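Ratgeber-Forum > Küche & Haushalt > Geschirr und Tabletts
Drucken | Per E-Mail senden

Lohnt sich Tablettöl für einen Holztisch mit stumpfen Tabletts?

Pop
Ich habe einen Holztisch und dazu ein paar Tabletts, teils glänzend, teils matt. Im Laden hat man mir das Pflegeöl von Jastell empfohlen, 14 Euro das Fläschchen, angeblich für Tisch und Tablett gleichermaßen. Ich glaube das nicht so recht. Ein Tablett sieht inzwischen abgenutzt aus, und Teller rutschen darauf eher weniger als mehr. Hat das jemand ausprobiert?

Tritilton
Ja, und ich würde es nicht noch mal kaufen. Auf dem Tisch war nach zwei Wochen kein Unterschied zu sehen, auf dem Tablett ein Schmierfilm. »Für alle Oberflächen« steht auf vielen Flaschen. Lauwarmes Wasser, ein Spritzer Spülmittel, nachtrocknen, fertig. Mir ist auch nicht klar, was ein Öl auf einer lackierten Fläche überhaupt soll, da zieht doch nichts ein.

Endton
Kommt darauf an, was du erwartest. Ein stumpfes Tablett wird davon nicht neu, das schafft auch das Zeug für 58 Euro nicht, das mir mal jemand andrehen wollte. Bei mir stehen ein glänzendes dunkelblaues und ein größeres dunkelbraunes mit erhöhtem Rand nebeneinander. Das braune ist matt und etwas abgenutzt, und weiße Teller stehen darauf trotzdem gut. 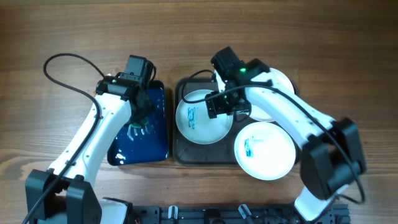 Auf dem glänzenden sieht man dafür jeden Fingerabdruck, mir wäre das im Alltag zu viel Wischerei. Wenn du unbedingt ölen willst, dann nur den Tisch, und auch nur, wenn er unbehandelt ist. Wassertropfen drauf, kurz warten: Perlt er ab, lass es bleiben. Gebrauchte Tabletts gibt es bei uns dienstags auf dem Flohmarkt, da kommt man billiger weg.

Kategorie: Reinigung und Pflege, Holz
Zuletzt aktualisiert: im April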